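About Us | Clolla Trail Walks

Clolla runs guided day hikes for adults who would like to get outside more and aren't sure where to start. Thitima Chareonsuk started the company after several years of leading walks for friends and coworkers. The group kept growing, people began asking if they could bring their neighbors, and at some point it made sense to set up a proper schedule and carry insurance.

We keep our groups small. The most we take on one hike is 18 people with two guides, one at the front and one at the back. The pace is set by whoever is walking slowest that day. Most of our routes are under 5 miles and have a marked trail the whole way.

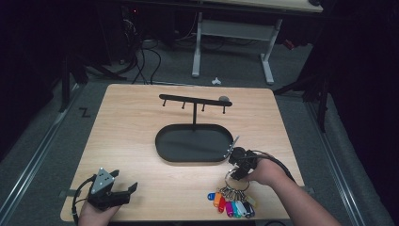 Vol. 2, No. 3

Our hikes are sorted into three levels. Easy walks have less than 500 feet of climbing and can be done in sneakers. Moderate walks are longer and usually include some loose rock, so we ask for shoes with a real tread. The hard level is the Sulum Ridge loop, with more than 2000 feet of climbing. We offer it only in spring and fall, and we ask that you do at least one moderate walk with us first.

Thitima plans the routes and walks each one again before it goes on the schedule. Trees come down, creek crossings change, and parking lots close without much notice. If a trail isn't in good shape we move the group to another one at the same level and email everybody the new meeting point the evening before.

All guides hold a current wilderness first aid certificate. They carry a first aid kit, a paper map, extra water and a spare headlamp. You bring your own lunch, water and a layer for wind. Trekking poles can be borrowed at the trailhead. Please give them back before you drive home.

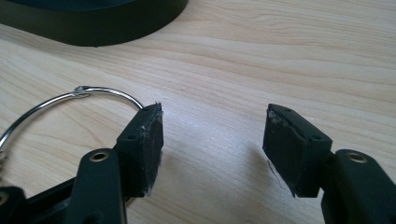 What happens if it rains?
Light rain doesn't stop a hike. If thunder or high wind is in the forecast, we cancel by 6 a.m. and you can pick another date or get your money back.

We meet at the Grident trailhead lot unless your email says otherwise. Carpooling is a good idea in summer, when the lot fills up before 8 a.m. There are restrooms at the lot but no drinking water.

Dogs are welcome on easy walks if they stay on a leash. They are not allowed on the Ševčík Canyon route at any time of year.

We take a break in December and start again when the lower trails are clear. The new schedule is sent to the mailing list first and then posted on the Hikes page.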